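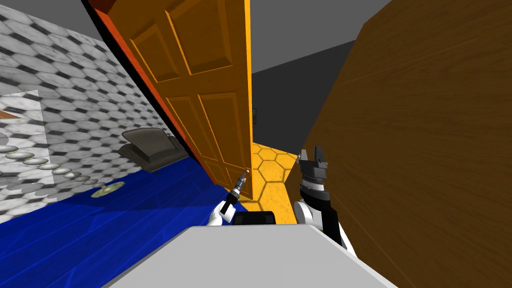 I spent most of the winter trying to decide how to finish the interior doors in our house, and I have finally picked an oil. There are nine doors, all pine, and every one of them had been painted at least twice before we moved in. Stripping them took far longer than I planned. What I wanted at the end was a warm color, close to the orange-amber of a paneled door set against gray and white hexagonal tile, and our bathroom has much the same gray in it. Bare pine next to gray looks pale and a bit sick to me.

I tested three products on the back of the closet door. The water-based varnish dried fast but left the wood almost the same color it started. The shellac had the best color and showed every brush mark. The oil, from a small company called Juvstead, went on with a rag and darkened overnight. It cost $40 a can, and one can covered two doors on both sides with a little left over.

Kelechi Abubakar, who lived here before us and still gets some mail at this address, told me the doors were hung by her uncle. She remembered them as green. I found the green under the white, mostly down in the grooves around the panels. A scraper won't reach in there, so I used a dental pick and a lot of old T-shirts.

Sanding took 200 grit paper on the flat parts and nothing finer. I tried 500 on one door and the oil hardly soaked in at all, so I had to go back over it.

Some notes for anyone doing the same job. Number the hinges with tape as you take them off. Do the top and bottom edges too, since ours had never been sealed and two doors stick every September. Lay the rags out flat outside to dry, because oily rags in a pile can catch fire.

Six doors are done and back up. The other three are in the garage, and I still need to find a latch that fits the pantry.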